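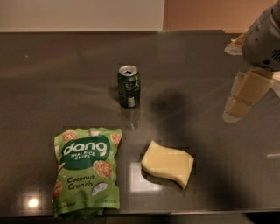
About Bondus

Bondus is a small company which supplies and looks after break rooms. We bring coffee, snacks and cold drinks to offices, workshops and schools, and we take back the empty cans and packaging every week. Our head office and our warehouse are in the same building, behind the old Galard printing works, and most of our customers are less than one hour of driving from there.

We started with one van and one customer. The customer was Pravex, a maker of window fittings, whose canteen had closed. The people who worked the late shift had no place to buy something to eat after six in the evening. We were asked if we could fill two shelves and a refrigerator for the winter. In February they asked us to stay, and we are still filling these shelves today, although they are now eleven shelves and three refrigerators.

What we do

A customer gives us a room, or a corner of a room, and we prepare it together. We measure, we look where the water and the electricity are, and we ask the people who will use the room what they like to eat and drink. This last part takes the most time. In one office everybody wants salted nuts, and in the next office, on the same street, the nuts stay on the shelf until we take them away again.

After that, the same driver comes each week. The driver fills the shelves, checks the dates, cleans the coffee machine and wipes the tables. We do not change the driver without telling the customer first. Many of our customers say that this is the reason why they stay with us, and we are glad to hear it.

Today we serve 267 break rooms. The smallest belongs to a dentist with four employees. The largest is used by 500 people in three shifts, and there we come every morning.

What we sell

Our list has 80 products at any time. We keep it short on purpose, so that what is on the shelf is fresh. When a new product comes in, another one must leave. The list is made new twice in the year, and customers can write to us with their wishes before each change. We have chips, crackers, dried fruit, soups in a cup, chocolate and a small number of fresh sandwiches, which we deliver only where we come every day. We also carry products without gluten and without milk, and these have their own shelf with a blue label.

The coffee comes from Brandão, a family roaster with whom we have worked since our second year. They roast for us every two weeks in three kinds: a mild one, a dark one and one without caffeine. We buy the beans at a price which is fixed for the whole year, and so our price for a cup also stays the same for the whole year.

Empty cans and packaging

Every room gets a bin for cans and a bin for the rest. Cans can be put in crushed or whole, it makes no difference for us, but please let the last drops run out in the sink first. We carry the full bins away in the same van which brought the goods. The van would otherwise go home empty. The cans go to a metal dealer in our town, and the money we receive for them is paid into the training fund for our apprentices.
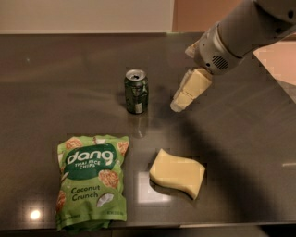 Who works here

We are 57 people now. More than half of us drive, and the others work in the warehouse, in the repair shop for coffee machines, or in the office. Everybody who begins in the office spends the first two weeks in a van. It is hard to answer the telephone well if you have never carried a box of soup up four floors.

We train two apprentices each year in warehouse work and one in machine repair. Applications are open until the end of February. You do not need special grades, but you should be able to get up early. The first van leaves at ten minutes before five.

How to reach us

If you would like a break room, please write to us with the number of people, the size of the room and a telephone number for the daytime. We will answer within two working days, and the first visit costs nothing. Customers who want to report a broken machine should please call and not write, so that the repair shop hears of it the same morning.

The warehouse has no shop, and we cannot sell to private persons at the gate.

This page was last changed on November 8, 2022.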